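Keeping a big table looking decent (without buying half the shop)

I've had a soft spot for large plain tables ever since we moved to Gakenbridge and I finally had room for one. Mine gets used for everything: sewing, bills, seed trays, the odd jigsaw. It took me a couple of years of ruining it to learn how to look after it, so this is what I do now.

Dust first, always dry, with an old cotton pillowcase cut into squares. Then a cloth wrung out in warm water with a tiny squirt of washing-up liquid, and then a second cloth with plain water. People skip the second one!
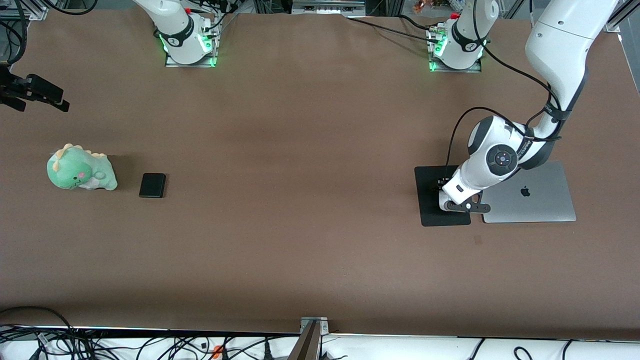
Most of the grumbles I get by email are about streaks, usually after somebody has gone mad with spray polish. Brown tops are the worst for it, in my experience. A big matte one like this, with faint lighter streaks and a bit of a sheen across the middle, is where I'd start with plain water and leave the polish in the cupboard. Wipe in long strokes the whole way along, turn the cloth over often, and dry it straight after. Then have a look from low down with the light coming across, and you'll soon spot any bits you missed.

For sticky marks I warm a damp flannel and lay it over the spot while I make a cup of tea. No scraping with knives, please (I have the scar on my old desk to prove it). Candle wax is different – let it go hard, then ease it up with an old loyalty card. 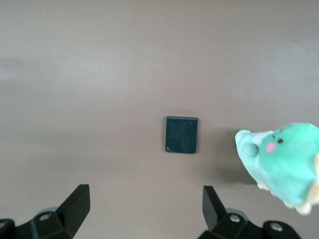

Any wax still left after that usually comes off with a soft cloth and a bit of patience. New paint or varnish I leave alone for 24 hours before I put so much as a mug on it, longer if it's damp out. My neighbour Kiyoshi swears by felt pads under lamps and vases, and I've come round to them. Just check them every June or so, as they pick up grit and then you're sanding your table every time you move the lamp.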